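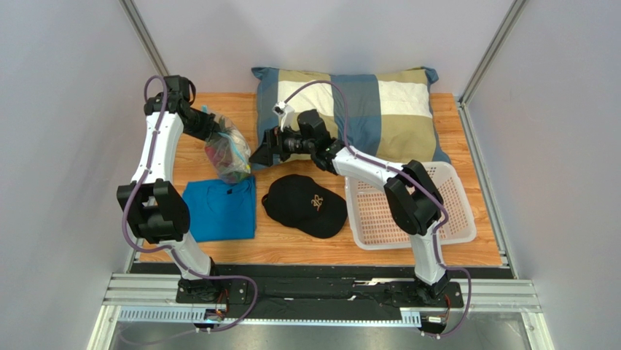

Before anybody answers, can we please agree that "just chuck it in a carrier" doesn't count as packing? I've read the older threads and that's most of them.

Packing small bits in clear bags: does it help or is it just more bags?
Posted by Cilludico

I'm going to my sister's for 10 nights in February. I can fold a shirt and I own a cap, so the big things are in hand. It's the small stuff that beats me. By the second morning it has all sunk to the bottom of the holdall and I'm on my knees looking for one sock. Somebody at work swears by see-through bags with a seal along the top, one for each sort of thing. Do they earn their keep? And where do you put a cap so it doesn't arrive looking sat on? I'm also taking my own pillow. I don't want to discuss the pillow.

3 replies, 2,523 views

Brillia
Yes to clear bags. Put one kind of thing in each, squash the air out, then run your thumb along the seal twice. The first go never catches the last inch. Stand them on end down the side of the holdall so you can read them like books, if your books were full of socks. Don't fill them to bursting or they turn into hard little cushions and nothing else will fit.

For the cap, turn it upside down, fill the crown with underwear and put it in near the top with soft things round the brim. Folded shirts go flat underneath. Mine has been to Portugal and back like this and is no uglier than when it left.

Dong
buy a bigger holdall
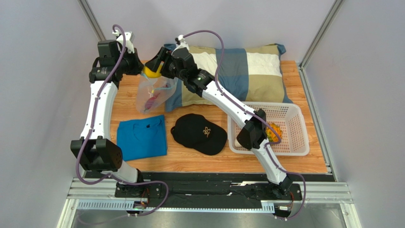
Don't buy a bigger holdall, you'll only fill it. I did, and now I own a bigger holdall and a bad shoulder.

I know you said not to discuss the pillow, but it matters, as it takes up more room than everything else put together. Leave it out until last. Do all your small bags first, laid out on a table or in a basket where you can see the lot, and take out whatever you've packed twice (phone chargers, in my case, every time). Then the pillow goes on top, or under your arm if you're driving and past caring.

One grumble about the bags. The cheap ones split at the corners, usually at about the point you've started trusting them. I keep a few spares folded flat in the side pocket, and one for dirty washing.
Posted by Flumus

Cilludico
Thanks, both of you. And Dong. The pillow is going under my arm.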